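Parts bin

A parts bin, also called a tote or picking bin, is an open container used to hold loose goods between one stage of work and the next. Bins are found in warehouses, repair shops, factories, school workshops and mail rooms. They differ from crates and cartons in having no lid in ordinary use and in being meant for repeated filling and emptying over many years.

Form

Most parts bins are rectangular and made of sheet metal, molded plastic or coated board. The walls may be vertical or may slope inward toward the floor. Sloping walls allow empty bins to be stacked one inside another and bring small items toward the middle as the contents run low. Vertical walls give more room for the same outside measure and are preferred where bins stand side by side on a shelf. A common bench size in the Norneck series, once widely used in regional workshops, was 60 centimeters along the longer side.

Metal bins are usually painted or powder coated, most often in gray or blue. The floor and the lower part of the walls take the most wear, as goods slide and drop against them.
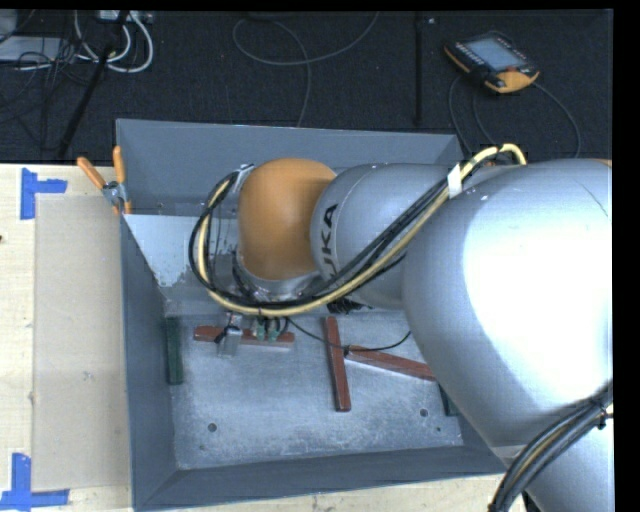

Telmo Segura has objected that the usual handbooks treat a chipped finish as a fault, when in his view a bin with sound seams and a flat floor may be kept in service long after its paint has gone. The Gamville workshop manual takes a stricter position and calls for bare patches to be sanded and recoated once a year, normally in July.

Use

Bins are placed at the edge of a bench or table, on a stand, or on a rack. A bin at the edge leaves the work surface clear and shortens the reach of the person or equipment emptying it. Contents may be sorted, with one kind of item to a bin, or mixed. Mixed bins are quicker to fill but slower to pick from, and items lying against a wall or in a corner are the hardest to grasp.

Labeling practice varies. The Casado depot, which kept 1363 bins at its largest extent, marked each with a painted number on the short side. Smaller shops commonly rely on color or on position alone.

Care

Dust, filings and scraps of packing gather in the corners and are removed with a dry brush. Metal bins should not be stored outdoors or nested while damp. Dents in the rim are hammered flat before the bin is returned to a stack.

Collections

The Skaltanero museum of workshop furniture holds 201 bins and trays. Its catalog, prepared by Inmaculada Miranda, groups them by wall angle and type of rim.

See also: Crate; Pallet; Shelving; Workbench

Last updated: July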